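Bincombe Felt-Backed Table Cover, Heavy
Item 686 – sold by the running foot 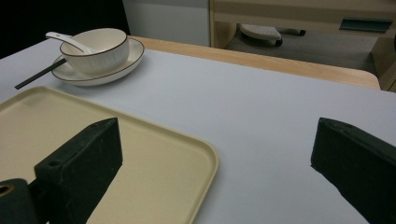 We have sold table covers since before we sold tables, and the Heavy is the one people come back for, usually after trying the Light. The Light is a perfectly good cover. It also slides. If your household contains anyone who leans, get the Heavy.

The top side is a wipeable coating with a very low shine. The back is brushed felt, thick enough to quiet a dropped fork and to take the worst out of a hot mug. It will not take the worst out of a hot skillet. Please use a trivet. Cuiping Guo handles our returns and has a drawer of circles she would be glad to show you.

Width: 54 inches
Longest single piece: 86 inches
Minimum order: 2 feet
Colors: Fog, Oat, Slate, Brick (Brick is back in January, we are told)
Backing: polyester felt, gray on all colors
Care: damp cloth, dish soap, no bleach

Cutting

Covers ship rolled, with square corners. For rounded corners, trace the tabletop on the felt side and cut with sharp scissors, going slower than you think you need to. We can cut to a paper template for a flat fee. Send the template on real paper. Liv Haugland once received one on paper towel and did her best, and the customer was gracious about the result.

Measure the table yourself, today, with a tape. The number on the receipt from the furniture store is the number the furniture store liked.

Flattening

A new cover has opinions about lying flat. Leave it felt side down in a warm room for a day or two and it will mostly give in. A hair dryer on low helps with stubborn ends. An iron ends the discussion permanently, and the warranty with it.

Will it fit my table?

The Heavy suits most straight-sided tables, including the Geddes and the larger Kavby. It does not suit the Alla drop-leaf, whose hinges sit proud of the top and leave a ridge you will notice at every meal. For the Alla, order two pieces and live with the seam.

Smell

Yes, a little, for around 6 days. Unroll it near an open window. Fog seems to air out fastest and we have no theory.

Samples

Swatches are free, one of each color, and big enough to spill something on. Coffee and turmeric are the usual tests. Coffee wipes off. Turmeric wipes off if you are quick – if you are not, consider Oat.

Template orders go to Chenxi Cui at the cutting desk. Trade accounts, ask for Yanling Dai.

Page updated Mon 19 January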